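Cinard open day - anyone else go?

zimside_lurker
Sep 21, 2018
Got back from the Cinard open day last night and thought I'd start a thread, as a few of you asked in March if it was worth the trip. I'd say yes, but get there early. By eleven the queue for the Tumus stand was back to the stairs and I gave up on it twice.

Best bit for me was the two arm demo with the doughnuts. Siham Samir ran it and she was great, she answered every daft question going, including mine. I could have stood there all day!

OlivaresOllie
Went in the afternoon. Liked the talks, didn't think much of the doughnuts to be fair. Picking up a box with straight sides is an old trick. Show me it picking up the doughnut with no box and I'll clap.

pegandhole
Bit harsh Ollie. The covers are the hard part, they're hinged and curved and you've got to get hold of a thin bar without shoving the whole tray across the table. I've tried something like it at work and we broke 2 lids in a morning.

OlivaresOllie
Fair point about the lids. Still think 200 quid's worth of conveyor would shift more doughnuts.

zimside_lurker
Ha, well yes, but it wasn't a doughnut factory was it. I asked Siham about the soft pads and she said they'd gone through a few sorts of foam before they settled on one - the harder stuff marked the boxes. Found my picture from the visit:
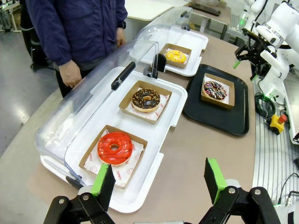
Doughnut stand at Cinard, covers up. The red one got my vote.

pegandhole
Oh nice, you got much closer than I did. I had a tall bloke's rucksack for most of it. Is that rainbow sprinkles on the black tray? I only remember the chocolate one with the crunchy bits.

zimside_lurker
Yep, rainbow, on chocolate. There's a yellow one at the back as well.

t_villalobos
Does anyone know if they're putting the talks online? I missed Ismail Bennani's and it was the one I wanted.

OlivaresOllie
Slides only, I think. Ask on the Cinard list, Iman Tahiri normally sorts that out. And I'm still not clapping.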